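Loose cables on a white bench: an interview

Mahtab Najafi sorts and stows leads for the Korklow workshops. Her method starts with a clear surface. "White top, matte, even light. A black cable shows its whole path on it, including any twist," she says.

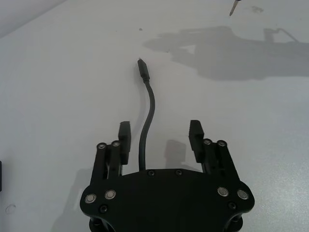

What length of cable does the method suit?

Anything up to 248 cm. Longer leads go on a reel.

Najafi lays each cable flat before coiling. "You look at the curve it takes when no one is pulling on it. A shallow S is fine. A tight kink gets marked with tape." She then finds the plug and works back from it, turning the cable slightly between finger and thumb on every loop.

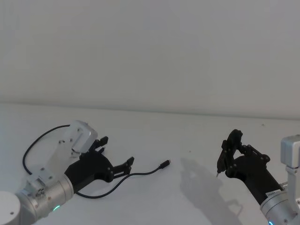 Violeta Pereyra disagrees on the starting point: at Corkberg they coil toward the plug, so that the connector ends up on the outside and can be read without opening the tie. Najafi accepts this for thick leads. For thin ones she finds that the last loop springs open.

Her coils measure 80 mm across, with 5 loops as the upper limit. The tie is a Priltitz strap, closed flat and never pulled tight. "If the strap leaves a dent, it was too tight."
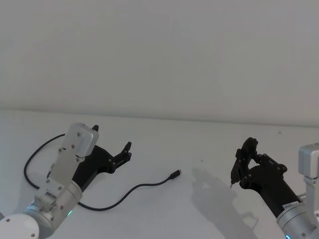
How should a small USB plug be stored?

Capped, facing up, with no other coil resting on it.

The finished coils go into the Urrutia drawers, one per slot. There are 53 slots in use. Labels sit on the front edge and give length and plug type. Najafi rechecks the drawers each January and discards any lead with cracked insulation.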